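Brerthorpe Neighbourhood House
Reusable Cup Project: progress report to the Femudeo small grants program
Prepared by Salma Belkadi, project coordinator

1. Where we are up to

The grant was approved to replace the disposable cups used at our morning teas, the homework club and the Monday lunch with reusable plastic ones. The cups have been bought and are in use at the morning teas and the lunch. The homework club will change over in August, once the shelf in the back kitchen has been put up. We had planned to have all of them running by now, so this part of the work is behind.

The cups came from Jurar, who were cheaper than Polák on delivery. We ordered green, pink and blue. The colours were chosen so that each group has its own and the cups go back to the right shelf after washing. Green is for the morning teas, pink for the homework club and blue for the Monday lunch.

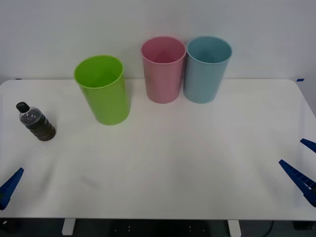
Green, pink and light blue cups, with a small black-capped bottle at left.

2. Spending

We have spent $983 to date. This covers the cups, two drying racks, a lidded tub for carrying cups to the hall and the printing of labels for the shelves. The remaining money is set aside for the shelf. Receipts are attached to the copy sent by post. Zdislava Ondrejka checked them against the bank statement and found one delivery charge entered under the wrong heading, now corrected.

3. Use and washing

Cups are washed after each session and left on the racks upside down. The racks hold a full session's cups for the morning tea but not for the lunch, where we have over 20 people most weeks. For the lunch we wash in two lots. Vratislav Brabec runs the kitchen on those days and has asked that cups be rinsed as they come back so the second lot goes faster. This is working well enough.

Some people still prefer a mug for tea. We have kept the old mugs for hot drinks and use the plastic cups for water, cordial and juice. The application said the cups would be used for all drinks, and we would like the program's agreement to this change.

Staining was raised at the last users' meeting. Cordial left overnight marks the inside of the pink ones. Bicarb and warm water takes most of it off.
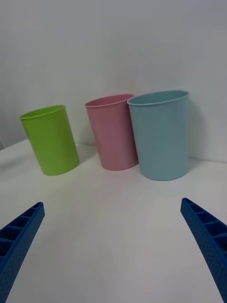
Can other groups that hire the hall use the cups?
They can, if they book them with the hall and wash them before they leave. The cups stay in the building.

4. Next steps

The shelf is to go up before the homework club returns. Natália Zelenák will write the washing instructions on one page and put them above the sink. We will do a full stocktake at the end of term and include it in the final report, along with what we used to spend on disposables.

Comments

Romana Ševčík
Good to see this going ahead. Could the tub be left somewhere lower? I can't lift it down from the top cupboard when it's full.

Salma Belkadi
Romana, yes, it can go under the bench near the door. I'll move it this week.

V. Brabec
Please don't stack them wet. They stick and then someone has to pull them apart before lunch.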